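Gerkgate Board Butter, Unscented

Home / Kitchen Care / Wood Finishes / Board Butter

In stock. Ships from our shop within two working days, except in February, when Amanuel shuts the place to do inventory and we all pretend to help.

Overview

Board Butter is a soft paste of food-grade mineral oil and beeswax, cooked in small batches and poured into a flat tin. You rub it into a cutting board, a butcher block, a wooden spoon or a salad bowl, and the wood stops looking like it spent the winter on a dock. That is the whole product. We have been asked to add lavender. We have been asked to add "activated" things. We added a better lid.

The recipe belongs to Esperanza Zabala, who worked it out in her own kitchen after ruining a very nice bread board with olive oil. Olive oil goes rancid in wood. So do sunflower oil, canola oil and whatever your uncle swears by. It takes a few weeks, and then your sandwiches smell like an old gym bag.

What you get

One tin of Board Butter, 300 g
One cotton applicator cloth, washable
One instruction card, which you will lose (it's all repeated further down)

Sizes

The 300 g tin is the one most households want. It will do an average board around 24 times, depending on how heavy your hand is. The 400 g tin is for people with a butcher block or an island. Restaurants should write to us about the Kumsa tub, which is sold by the case and has a handle.

Which finish do I need?

We sell three, and people mix them up constantly.

Board Butter is for anything you cut on, eat from or stir with. It sits partly in the wood and partly on it, and it leaves a low sheen.

Tinel is our straight mineral oil, no wax. Use it on a brand new board or one that has gone gray and thirsty, as many coats as it will drink, and then finish with Board Butter. If you only ever buy one of the two, buy the Butter.

Grirura is a hard wax for furniture. Please don't put it on a cutting board. It says so on the tin, on the lid and on the receipt, and we still get the emails.

How to use it

1. Wash the board with dish soap and hot water, both sides. Stand it on edge and let it dry overnight. A board that feels dry at dinner time is usually lying.

2. If the surface is fuzzy or rough, sand lightly with 400 grit, going with the grain. Wipe off the dust.

3. Scoop out a lump about the size of a walnut. If your kitchen is cold the paste will be stiff, so hold it in your hand for a minute first.

4. Rub it in with the cloth. Cover the top, the bottom and all the edges. End grain takes more than you expect, so go back over it.

5. Leave it for at least four hours. Overnight is better.

6. Buff off whatever is left with a clean, dry cloth. If the board is still greasy, you put on too much. Buff again and be thriftier next time.

How often?

Once a month for a board you use every day. Once a season for the fancy one that only comes out with cheese. Drip some water on it: if the drops bead up, leave it alone, and if they soak in, it's time.

Suitable woods

Maple, walnut, cherry, beech, acacia and teak are all fine. Bamboo is technically a grass and will take a coat without complaint, although it drinks less. On pale woods the paste warms the color a shade, and on boards glued up from strips it tends to bring out the difference between the lighter and darker ones. Some people love that. Others bought a blond board because they wanted a blond board, and they should try a patch on the underside.

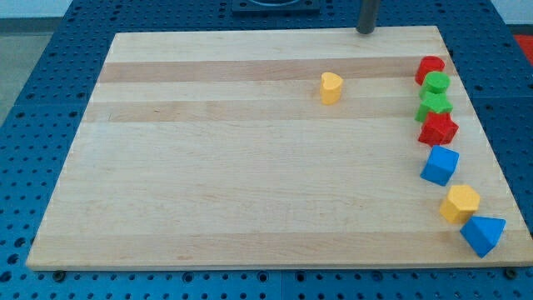
Things that will still kill your board

The dishwasher. No finish made by us or anybody else will survive it.
Soaking in the sink.
Drying it flat on a wet counter, which gives you a board that rocks like a boat.
Parking it against the radiator.

Storage and shelf life

Keep the lid on and the tin out of direct sun. It doesn't go off. If it melts in a hot car, let it set again at room temperature, and it may come back a little grainy. It works the same.

Product details

Item number: 624
Ingredients: mineral oil, beeswax
Scent: faintly of beeswax, if you put your nose in it
Contains nuts: no
Vegan: no, see bees

Returns

Send back an unopened tin and we'll refund it. If you opened it and hated it, write to Amanuel Negussie at the shop and tell him why. He usually refunds those too, after a short argument.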